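Measuring Time Before the Mechanical Clock
Handout 2, History of Everyday Technology, Friday group

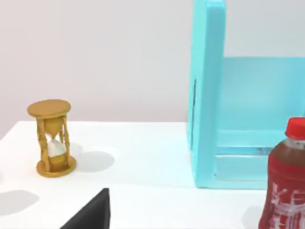
Reading time: 2 minutes

Today we look at how people measured short periods of time when they had no clock with wheels. Please read this handout before the class and bring your notes on sundials with you.

1. Two different questions

A sundial answers the question "what time is it now?". A sand glass answers the question "how much time has passed since I started?". Students often mix these two in the written test, so keep them apart from the beginning. A water clock can answer both, if it has a scale and somebody fills it at a known moment.

2. Water clocks

The simplest form is a pot with a small hole near the bottom. Water runs out quickly when the pot is full and more slowly when it is nearly empty, because the pressure becomes lower. There are two usual answers to this problem. One is to give the pot sloping sides. The other is to let the water come from an upper tank which is always kept full. In cold weather the water becomes thicker and runs more slowly, and in frost it stops.

3. Sand glasses

With dry grains the flow stays almost the same until the end, also when little sand is left in the upper bulb. It depends mainly on the width of the neck and the size of the grains. The filling was not always sand. Powdered eggshell and ground marble were used too. On ships the glass was turned every half hour and a bell was struck.

Older glasses were made of two separate bulbs, tied together at the neck with thread and wax. Later the glass was blown in one piece, and this kept damp air away from the filling.

4. Candles and incense

A candle with marks on the side is cheap, but a draught makes it burn faster. Incense burns more evenly and was much used in East Asia, sometimes as powder laid in a long winding path.

Exercise for next time

The Pavach workbook, page 13, has a table with two test runs of the same water pot. The first run took 2,586 seconds and the second 2,427 seconds. Calculate the difference as a percentage of the first run. Then write a short paragraph on what could cause it, using section 2.

Words to learn: neck, bulb, flow, draught, scale, grain.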